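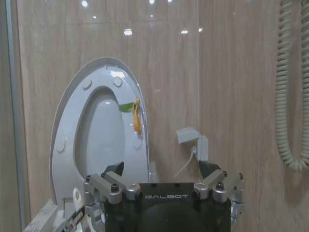 A raised seat and lid against wood-grain wall panels.

The Small Bathroom Grows Up

When Emerson Figueiredo bought his row house in Harkside, the bathroom had a full-size tub that filled one wall, a vanity with doors that hit the tub when they opened, and a window painted shut. He lived with it for 2 years before he called anyone.

"I kept thinking I needed a bigger room," he says. "I priced out moving the hall wall and gave up on the whole thing until March."

The hall wall stayed. The tub went, along with the vanity, and the job took six weeks from the first day of demolition to the last bead of caulk. The room has the same floor area it had when the house was built.

Harkside is full of bathrooms like this. Most of the houses near the old rail yard went up without indoor plumbing, and when the pipes came in, owners gave up whatever space they could spare. Often that was the end of a hallway or half of a back bedroom. The rooms are narrow, the drains are in awkward places, and the floors slope.

Popescu, the contractor that handled the Figueiredo job, now spends much of its year on them. The firm starts with the drain. Moving a toilet even a short way can mean opening the ceiling of the room below, and in an old house that usually leads to other repairs. If the toilet can stay where it is, the rest of the plan is built around it.

Next comes the door. A door that swings into a small bathroom takes up floor that could be used for something else. Popescu rehung Figueiredo's to open into the hall. Pocket doors are popular with clients, but the walls in these houses tend to be full of pipes and wiring, and there is seldom a clear run for the track.

Wall finishes have changed as well. Tile is still the usual choice inside the shower, but large panels have become common on the other walls. They go up quickly and leave fewer joints to clean. Pritar, a supplier on the edge of town, keeps sample boards in its front room and lets customers take 2 home overnight. The staff recommend looking at them after dark with the bathroom light on. A tan that looks warm in the showroom can turn yellow under the wrong bulb.

Ventilation gets less attention than it should. Figueiredo's old fan blew into the attic, where it had left a gray patch of mold on the roof boards. The new one vents outside and runs on a timer. It cost more than the sink.

He does have one regret. He chose a shallow sink from Pela to save space, and water splashes onto the floor when the tap is fully open. He keeps a towel there now and has asked for a price on a deeper basin.

The painted window was the last item on the list. It took one afternoon with a utility knife and a putty knife, and it opens all the way.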